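Nitbridge Food Business Listings, README

This folder has the listings of restaurants, cafes, bakeries and small food shops which were offered for sale or lease in Nitbridge and in the two valleys behind it. The texts were written by the sellers or by their brokers. We collected them so that buyers can compare, and so that students of the Stetel business course have real material to work with.

Last full update: 31/08/2013

What is inside

listings.csv has one row for each business, 400 rows in total. The columns are: id, town, type, seats, season, lease_years, asking_price, equipment, text.
closed.csv has the businesses which were taken off the market without a sale. There are 58 of them.
towns.txt explains the short names of towns. SUT is Sutter, TUV is Tuvulness, NIT is Nitbridge itself.

The file encoding is UTF-8. The separator is a semicolon, please check this before you open it in a spreadsheet program, many programs expect a comma.

About the columns

type: we use the word that the seller used. If the seller wrote "tea room and gift shop", it stays like this. Jairo Llanos tried to make a shorter list of types and it is in the column type_short, but it is his own opinion and you may disagree with it.

seats: indoor seats only. Outdoor seats are inside the text, when the seller mentioned them. An empty field means that we don't know the number. Zero means take-away only.

season: "all" or the months of opening. Most places on the Tuvulness lake close in October and some of them also close for the spring holidays.

asking_price: in dollars, without stock. Sellers are not the same in this point. In 38 rows the price includes the stock and we could not separate it, these rows have the letter S in the column notes.

equipment: "yes", "no" or "part". Part means usually that the ovens or the coffee machine are rented from a supplier and do not go to the buyer.

text: the full description. We removed telephone numbers and names of owners. We did not correct the spelling.

Known problems

The same business can appear two times if it changed the broker. Mahsa Nikzad found 3 such pairs in Sutter and marked them, there are surely more in the other towns.

Lease years are counted from the day of the listing, not from today. For older rows you must subtract by yourself.

Shops that sell only packed goods (biscuits, sweets, tea, jam) are included if they had at least one table for guests. Before last year they were left out, so please don't use the file to say that such shops are growing in number.

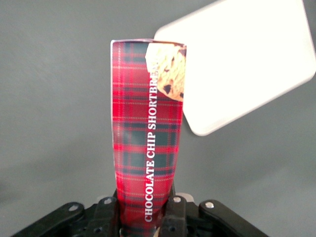 Nadja Eder wrote to us that the packed goods shops should be in a separate file, as their prices depend mostly on the stock and they make the average for cafes too low. We agree with her in part. For the moment you can filter them with type_short = "packed".

How to send corrections

Write the id of the row, the column and the new value, one correction on each line. Corrections of asking_price need the date of the listing where you saw it. Prakash Nair reads them and puts them in at the next update.

Use

Free for study and for private use. If you print a table from it, please name the source as Nitbridge Food Business Listings.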